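4.2 Laundry: emptying the upper drum

The Rai routine for twin-drum washers is still on trial. Do not treat it as a replacement for doing the job yourself.

1. Clear the floor in front of the washer.
2. Start with one small cloth.
3. Stay within reach of the stop button.
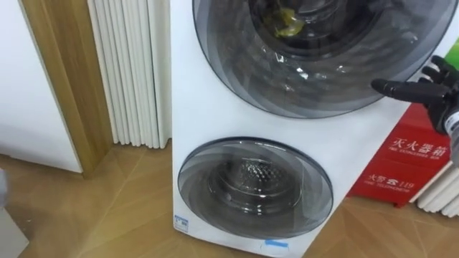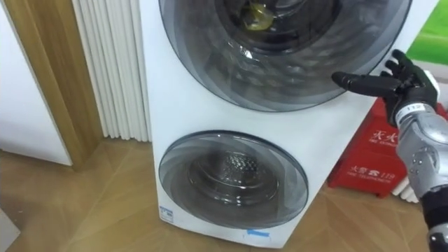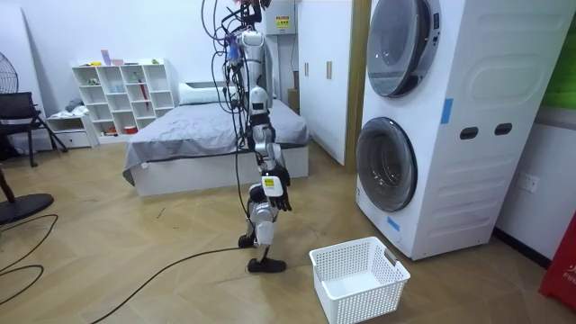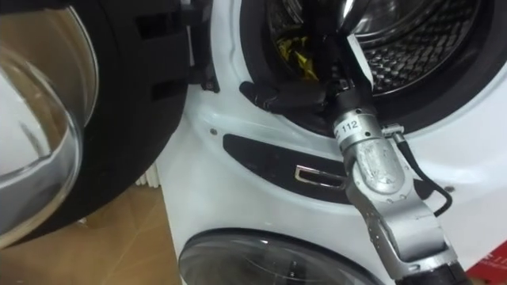 Fig. 9. Robot and twin-drum washer.

Caution: pointing at a door is easy. Mixed loads remain unproven.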